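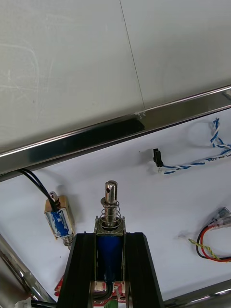 Accueil Actualités Vie locale Culture Agenda Contact

La cantine de Stitden rouvre avec une nouvelle cuisine

Après cinq mois de travaux, la cantine de Stitden a servi de nouveau ses premiers repas mardi 13/06/2023 à midi. Les habitués étaient déjà devant la porte avant l'ouverture, et la file est allée jusqu'au parking des vélos.

La cantine avait fermé en janvier, quand une fuite d'eau sous le sol de la cuisine a abîmé les conduites et une partie des murs. Pendant la fermeture, les repas étaient préparés dans les locaux de l'entreprise Somogyi, à l'autre bout de la commune, et livrés froids. Beaucoup de personnes âgées du quartier ont continué à les commander, mais elles regrettaient de ne plus manger ensemble.

« Le repas livré était correct, je ne me plains pas », dit Viktória Halász, qui vient ici depuis sept ans. « Mais à la maison je mange en dix minutes et c'est fini. Ici je reste jusqu'au café. »

Les travaux ont été réalisés par la société Ferkance. Le sol a été ouvert, les conduites ont été remplacées et la ventilation est désormais plus puissante. La salle à manger compte 100 places, comme avant. Seule la disposition a changé : les grandes tables sont maintenant du côté des fenêtres, et un passage plus large permet de circuler avec un fauteuil roulant ou une poussette.

Le chef, Efe Effiong, a gardé son équipe. Il propose chaque jour deux plats chauds, dont un sans viande, et une soupe. Mardi, c'était une soupe de petits pois à la menthe, puis du poulet au citron ou des lentilles avec des carottes rôties. Les lentilles sont parties les premières, et le chef a dû en remettre à cuire pendant le service.

« Nous avons perdu un peu nos habitudes, il faut retrouver le rythme », explique-t-il. « Je cherchais la louche à la mauvaise place toute la matinée. »

Le pain vient toujours de la boulangerie Zokar. Le prix du repas complet ne change pas jusqu'à la fin de l'année. La question sera discutée de nouveau à l'automne, selon le coût de l'énergie, précise Najwa Mahasneh, responsable de la cantine. Elle prévoit de servir 700 repas par semaine dès le mois de septembre, quand les élèves de l'école voisine reviendront aussi le mercredi.

Une collecte organisée au printemps par les habitants a rapporté 3 355 euros. Cet argent a servi à acheter des chaises avec accoudoirs, que plusieurs clients demandaient depuis longtemps, et des panneaux pour réduire le bruit dans la salle. Sur ce dernier point les avis sont encore partagés : à la table près de l'entrée, on trouvait mardi qu'il fallait toujours parler fort.

La cantine est ouverte du lundi au vendredi, de 11 h 30 à 14 h. Il n'est pas nécessaire de réserver, sauf pour les groupes - dans ce cas il faut téléphoner la veille avant midi. Les livraisons à domicile continuent pour les personnes qui ne peuvent pas se déplacer, et les repas sont à nouveau livrés chauds.

Struan MacKinnon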